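Recording Folding Demonstrations With the Hand-Held Grippers
Jisik Robotics Club, project notes, part 3
Maintained by Archana Prajapati. Last revised 18/05/2025.

These instructions cover one recording session for the cloth folding project, from charging to upload. They assume you have read part 1 (assembly) and part 2 (calibration), and that your gripper pair has passed the calibration check. If it has not, stop and go back to part 2. A session recorded on an uncalibrated pair is deleted at review.

The task for this term is trousers. Shirts start in December. Please do not mix them in one session, even if you have time left over.

What you need

- One gripper pair with matching entries in the Gautam log
- The Ferkholm laptop, or your own with the recorder installed
- Two charged battery packs and one spare
- A flat surface at mid-thigh height or lower, large enough for the garment to lie at full length with a hand's width on every side
- Garments from the approved list
- A second person to reset the garment between clips

A bed works well and is what most home sessions use. A mattress with a soft cover does not. The cloth sinks, the fingertips push into the cover, and the pinch closes on both layers. Put something firm on top first: a mat, a board, or a tightly pulled sheet over a board. A woven mat is acceptable as long as the slats are tight enough that a fingertip cannot catch between them.

Preparing the room

1. Turn on the ceiling light. Leave it on for the whole session, including breaks. Daylight from a window is allowed but write "window" in the lighting field.

2. Clear the work surface. Shelves and racks in the background can stay as they are. The model is supposed to see ordinary rooms.

3. Lay the garment lengthwise, waistband toward the far end. For the "rough start" set, leave one end crumpled. For the "flat start" set, smooth it by hand before you pick up the grippers.

4. Agree on where the second person will stand or sit. They may be in view. They may not touch the garment between the start tone and the stop tone.

Checking the grippers

1. Read the number on the label under the two round sensors and enter it in the session form. Enter all four digits with the leading zeros. The importer treats 45 and 0045 as different devices, and Shivam Pandey has had to merge those records by hand twice.

2. Wipe both sensors with the dry cloth in the case. No alcohol.

3. Check the screws on the front plate with the small driver. Finger tight plus a quarter turn. The plate is printed and will crack if you go further.

4. Open and close the yellow fingers ten times. They should meet along the full length of the tips. If one finger leads the other, the linkage has slipped and the unit goes back to Bhupendra Solanki.

5. Check that the cable on the side rail is seated. A half-seated cable still powers the unit but drops the finger position signal, and the recorder does not warn you.

Holding position

Hold each gripper by the black handle with all four fingers wrapped around it. The thumb goes on the body behind the jaw. It should not ride up onto the jaw itself, where it blocks travel and shows up in the data as a grip that never opens past halfway.

Keep your elbows away from your sides. Sleeves are not restricted, but a loose cuff that hangs in front of the sensors will hide the contact point, so roll it back or hold it with a band.

Start every clip with both jaws over the surface and the garment between or beyond them. Both units need to see the cloth at the first sample. Hold still for a count of two after the start tone.

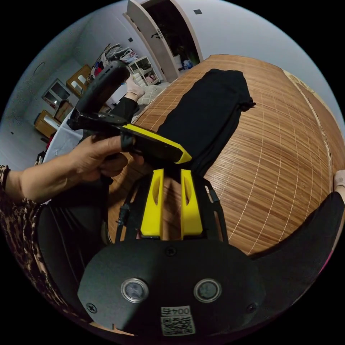 Recording a clip

1. Press record on the laptop, not on the gripper. The gripper button is for marking a bad clip.

2. Wait for the tone. Hold still for the count of two.

3. Approach the garment from the side at a low angle. Pinch the outer seam of one leg with the right gripper and the same seam near the waistband with the left.

4. Lift only as high as the cloth needs to clear the surface. Fold the leg over onto the other leg. Lower, then open both jaws fully before moving away.

5. Fold the hem up to the waistband. If your reach is too short, do it in two moves, with a full release between them.

6. Fold once more in the same direction.

7. Move both grippers back to the start position and hold for a count of two. Press stop.

A normal clip is under 61 seconds. The recorder cuts at that mark and discards anything longer. If you miss a pinch, open, back off and try again in the same clip. Recoveries are useful and we want them. What we do not want is smoothing with the side of the hand or the back of the gripper, which the arm cannot copy.

Do not talk to the second person during a clip. Audio is not stored, but people turn their heads and their hands follow.

Resetting between clips

The second person picks the garment up, shakes it once, and lays it down again. Change the position slightly each time — a little left, a little rotated. Bimla Nigam's first batch was rejected because every pair of trousers started in exactly the same place.

The operator can rest the grippers on their lap or on the surface while this happens. Do not stand them on the sensor plate. After every seven clips, swap roles. Anyone in the room may wear a face mask, and it does not need to be logged.

Look at the live view when you put the units down or pick them up. Footage between clips is kept in the raw file, so the view will often be tilted or sideways and the label may read upside down. None of that matters, provided the tracker reports "locked" again before the next start tone. If it reports "lost", hold the unit level over the work surface until it recovers. If it has not recovered after ten seconds, end the session file and open a new one.

The red light on the lower edge of the body shows that the unit is powered and writing. If it is off, the unit is not recording, whatever the laptop says. 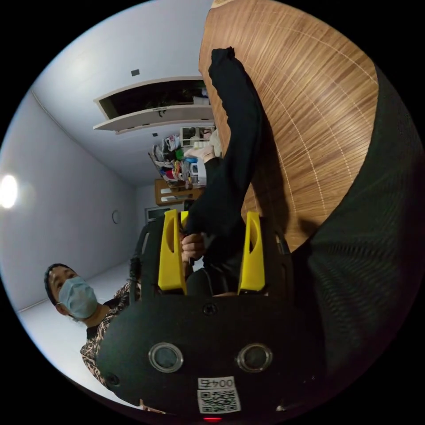

Gripper 0045 turned in the hand. Red indicator lit, fingers apart, label upside down.

Common faults

Tracker lost at the start of every clip. Usually a plain wall filling the view. Turn the surface or change sides so that there is furniture in the background.

Finger signal flat. Cable. Reseat it, then open and close ten times and look at the plot.

Two units drift apart in the viewer. The clocks were not synced. Quit the recorder, connect both units, run Sync, and start a new session file. Do not try to fix it in the old one.

Pinch slips on heavy cloth. Check the pads inside the fingertips. Replace them if they look polished. Spares are in the Drurkix box on the second shelf. Write down how many you take.

Jaw stops before closing. Nine times out of ten it is lint in the slot. Use the brush.

After the session

1. Stop the recorder before you unplug anything.

2. Open the clip list and delete the ones you marked as bad. Leave doubtful ones in. Sarita Bisht reviews each clip and will decide.

3. Fill in the session form: unit numbers, garment code, start set, surface, lighting, names of both operators.

4. Upload over the lab network. Home uploads time out on anything larger than 400 MB.

5. Take the battery packs out of the grippers. Put the packs in the charger, not back in the case.

Current count

319 accepted clips, trousers only. Flat start is well ahead of rough start, so until further notice record rough start unless your session sheet says otherwise.

Changes to this page go to Archana. The calibration values in part 2 apply to the new front plate only. If your unit still has the old plate, ask Bhupendra for the earlier sheet.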